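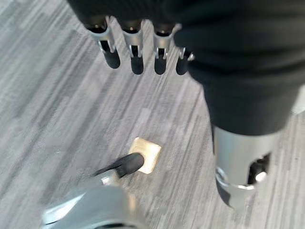 Workshop tips: looking after a five-digit robot hand used for floor-level work

These notes cover the Cistix hand, supplied as a kit by Vinddale, with the fabric sleeve and the rubber fingertip set. Most of the advice applies to any hand with metal finger shells and exposed linkages. The tips were collected over 27 working sessions on carpet, concrete and vinyl, mainly locating and pressing floor plates, and are arranged by part.

Before the first session

Unpack the hand on a light-coloured towel. The spare pins are small and dark, and they roll. Check the contents against the packing sheet before anything is fitted. Our kit was short one sleeve tie, which Vinddale mailed out without argument.

Fit the sleeve before the hand goes onto the wrist joint. It can be done the other way, but the fabric bunches at the forearm and takes a good deal of coaxing to lie flat. Smooth it toward the elbow and leave enough slack over the palm for the fingers to close fully. A sleeve pulled tight will hold the outer finger slightly open, and this shows up later as a calibration fault.

Turn the wrist through its full travel by hand with the power off. The sleeve hem should stay clear of the wrist cut-out at both ends of travel. If it creeps in, fold the hem back once and stitch it with plain polyester thread. Do not use tape. Adhesive migrates into the weave in warm weather and collects grit.

Fingertips

The rubber tips are the consumable part. The handbook gives a replacement interval of 3000 presses on a smooth surface. On carpet we found the thumb tip glazed well before that, while the tips on the other four digits were barely marked. Buy thumb tips separately if the supplier will sell them that way.

Wash tips in lukewarm water with a drop of dish soap, rinse, and pat dry with a lint-free cloth. Methylated spirits will clean them faster but leaves the rubber hard at the surface. A hardened tip skates on polished metal.

A glazed tip can be recovered once with fine wet-and-dry paper. Use two light strokes in one direction, then wash. After a second glazing, replace it.

Store spare tips in a sealed jar away from sunlight and away from the battery charger.

Finger shells and linkages

Each shell is open on the underside, so the linkage can be inspected without dismantling anything. The same opening admits carpet fibre. Loop pile sheds less than cut pile, but a new carpet of either kind should be vacuumed twice before the hand is used on it.

Clear fibre with tweezers and a soft artist's brush, working from the knuckle toward the tip. Compressed air pushes it further in. For fibre wound around a pin, snip it with embroidery scissors and draw out the ends separately.

Lubricate sparingly. One touch of dry PTFE on each pin is sufficient. Oil and grease turn household dust into a grinding paste, and will mark the floor besides.

Wipe the metal along the grain of the finish, never across it. Fine scratches running with the grain disappear; cross scratches catch the light and are a nuisance if a vision system is being used.

Brass floor plates

Brass is a reasonable target for press work, being hard enough to survive and easy to clean. It does tarnish. Lemon juice and bicarb soda will bring the colour back, but mask the surrounding carpet first and rinse with a damp cloth afterward. Commercial brass polish is quicker and leaves a film. Wipe the plate with a dry cotton rag until no residue comes off on it, then test.

Do not lacquer a plate that will be pressed repeatedly. The lacquer lifts at the edges and ends up on the tip.

Set the contact point a little inside the edge of the plate. Rounded corners give poor purchase, and a press that lands on the border between brass and pile loads the tip sideways. A shallow thumb approach works well where there is limited clearance under the fingers. Keep the remaining digits raised until the thumb is back up – two of our early faults came from a finger catching a carpet loop on the return.

Wrist joint

Inspect the bolt inside the cut-out every 5 sessions. Mark its head and the adjoining metal with a single line of paint pen, so that any movement can be seen with a torch. Re-torque to the handbook figure if the line has shifted. Do not add thread locker unless the supplier has agreed to it in writing.

Sleeve care

Hand wash cold, dry flat, no fabric softener. The black dye ran slightly in the first wash and not at all in later ones. Check the inner seam at the same time, as this is where wear starts. A lint roller is adequate between washes.

Is the service plan worth having?

Vinddale offers the hand with or without the Predel plan, which covers an annual strip-down, new pins and one set of tips. For a hand that works on benches, the plan is hard to justify. For floor work it is reasonable value, chiefly for the strip-down, which took us most of an afternoon and requires a pin press. Turnaround in March was longer than quoted.

The Makhubela tip set is a cheaper alternative to the original tips. Fit was good on the fingers and slightly loose on the thumb. We would use it for the fingers only.

Parts kept on the shelf

Thumb tips, two. Sleeve, one. Linkage pins, one packet. Dry PTFE, small bottle. Lint-free cloths. Paint pen, white.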